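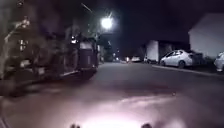
Tia Oakley wrote to us after the March walk to ask whether she'd need a torch, as her own road has one lamp and then a long stretch of nothing much. She also wanted to know if she'd be the only newcomer. No to both, Tia, and we're so glad you came along again!

Her questions were such good ones that they pushed us into finally writing this page. If yours is missing, send it in and we'll add it.

What is Tikside After Dark?

It's a slow evening walk through the residential streets of Tikside, once everyone's had their tea and the traffic has died down. We look at the place we live in when it's dark: the lamps, the trees under them, the shapes of hedges, the odd fox if we're lucky. There's no lecture and no test at the end. People chat, or they don't.

How far do you go?

The usual loop is 2,705 metres, starting at the Lambert Road end and coming back by way of Grultarlow. If the lane behind Voden Close is muddy we skip it and go straight along, and then it's 2,555 metres. We've measured both with a wheel, twice, and had a lovely time doing it.

Is it hard going?

Not at all. It's paved the whole way on the shorter loop, with one gentle slope. Kerbs are the main thing to watch, especially where a planted bed comes right up to the pavement and its edging is raised. The person at the front calls them out.

Do I need a torch?

You're welcome to bring one, but keep it pointed at the ground and on its lowest setting. Your eyes do a marvellous job once you give them a few minutes, and one bright beam in the face puts you back to square one. Streetlights do the same thing, by the way. Look straight at one and everything beside it goes black, so try looking at what it's shining on instead.
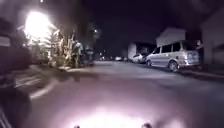
Leaves are the best place to start. Under a lamp they lose most of their daytime green and go pale, almost beige, and you notice the stems far more than you would at noon. I've walked past the same shrubs for years on the way to the shop and never gave them a second look until I saw them lit up like that. Now I slow down every single time.

What about parked cars and bins?

Both turn up on our route, bins most of all on the night before collection. Walk on the pavement where there's room, go single file where there isn't, and please don't move anybody's bin (even if it's in a daft spot). If we have to step into the road we do it together, with someone in a reflective vest at each end.

Can I bring my children or my dog?

Yes please! Under-twelves need a grown-up with them, and we keep to 3 dogs per walk, all on short leads. Tell us beforehand if you're bringing one.

What should I wear?

Something warm, something pale or reflective on top, and flat shoes. Quiet coats are a treat if you own one. You'd be amazed how loud a rustly anorak gets at ten at night.

Can I take photos?

Of course, so long as you leave the flash off and don't point the camera at people's windows. Rest your elbows on a wall or a post if you can, as night shots smear at the slightest wobble. I rather like the smeary ones, mind you.

Will we be disturbing the neighbours?

We keep our voices down and don't stop outside front doors. All 63 houses on the loop have had a note through the letterbox with our contact details, and several people have come out and joined in.

What if it rains?

Drizzle is fine, and wet tarmac under a lamp is glorious. We call it off for heavy rain, ice or strong wind, and put a message on the Tikside noticeboard page by six o'clock.

Does it cost anything?

No, it's free, and you don't need to book unless you're bringing a dog.

Page last updated Aug 9, 2026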